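3.2 Test setup

The pushing task was run on a wooden board laid over the perforated table. A single cylindrical rod, extending straight down from the silver body at the end of the arm, served as the pusher. Ilari Ahonen wrote the logging script, which stored commanded and measured tool positions for each push. The full set contains 551 pushes, recorded in two blocks with the same speed limit.

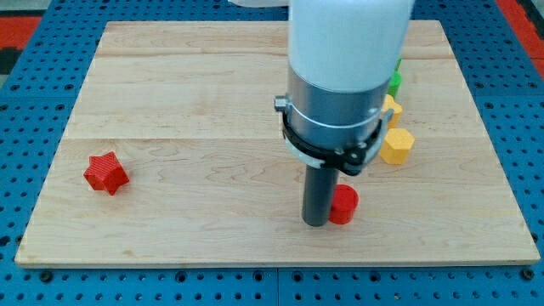

Figure 4. Rod beside the red cylinder, with the red star at left.

Pushes in which the rod lost contact before the end of the stroke were marked as slips. The first block gave 88 slips, most of them on strokes that began off the center line of the part. Lowering the approach speed in the Karkora planner reduced the count in the second block. The contact threshold was left unchanged and will be tuned in February.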